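Skip to content
Home About Game Notes Archive Contact
Search this blog Type and hit enter

New assistant, new problems (good ones)

Oct 30, 2024

Quick one tonight, I have laundry going and an early shift.

So Dramarden finally hired somebody. Anum Marwat is the new assistant on the women's side, which if you follow this conference at all you probably heard already from somebody's cousin. She was at Koltach before this, five seasons, mostly working with the guards. Before that a year in Toledo coaching high school kids, and she still talks about those kids more than anything she did at Koltach. I like that.

I got to sit in on practice. Top row, by the door, where the heater is. Notebook, bad coffee. A few things.

First thing – she's loud. Not yelling, just loud. The last two assistants were clipboard people, you'd forget they were in the gym. Marwat is on the floor in the drill, hands up, talking the whole time. "Early, early, early." That was the word of the night. Be early to the gap, be early to the corner. The sophomores were saying it back to her by the end.

Second thing, the press. Last year we pressed after made free throws and basically never otherwise, and when we did it was a mess because the back line was always a step deep. They spent 13 minutes on just the back line. No ball for the first part of it! Just sliding and pointing. Boring to watch and I loved it. If you remember the Berner game in March you know why. We were up 10 and they threw the same long pass over the top until we weren't up anything. I walked to my car without talking to anybody.
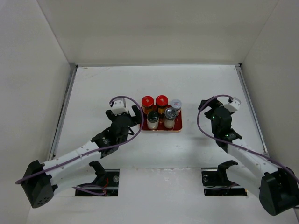

Third, and this is the one I keep turning over, is what happens with the rotation. Itsuki Iwasaki has been head coach long enough that we all know how he does it. Seven players, maybe eight if there's foul trouble, and the bench gets cold. I've complained about it here before (many times, sorry). You can't press with seven. You just can't, legs are legs. So either Marwat talked him into going deeper or the press is a thing they do twice a half and we all get excited for nothing.

I asked him after. He gave me the Iwasaki answer. "We'll play who's ready." OK coach.

But he was smiling a little, and he did run three full groups in the scrimage part, with the third group getting real minutes against the first. The third group got killed, sure. They also forced a ten second call on the starters and the whole bench went nuts. Never saw that last season in any practice I went to.

Other stuff, fast:

Free throws. They shoot them tired now, end of every segment, and the team number they want is 80 percent. They did not get it. They ran. Then they did not get it again and they ran again.

The freshman wing is left handed and I somehow missed that through the whole signing period. Nice release. Gets pushed off her spot too easy but that's every freshman.

Knee brace on the starting center, she moved fine. Didn't ask, wasn't told.

New practice jerseys are an ugly green. I'm for it.

Somebody wrote in asking if I think Marwat is a head coach in waiting. Slow down. She's been here like a minute. Iwasaki isn't going anywhere that I know of, and assistants who can teach defense to nineteen year olds are hard to find and harder to keep, so let's just enjoy having one. What I would like is for the school to pay her properly. We lost the last good one to Koltach over what I was told was not much money at all, and now we've got one back from them, so call it even.

Opener is at home against Berner, which whoever made the schedule has a mean streak. I'll be up top by the heater. If the back line is a step deep on the first long pass you will hear me from the parking lot.

Will try to do a real preview with the roster and all that before then. No promises, last year's went up at halftime of the game it was previewing.

Also yes, the comments are fixed, I think. If yours dissappeared last week it wasn't personal, send it again.

Ok dryer's done.

Share this post 13 shares
5 comments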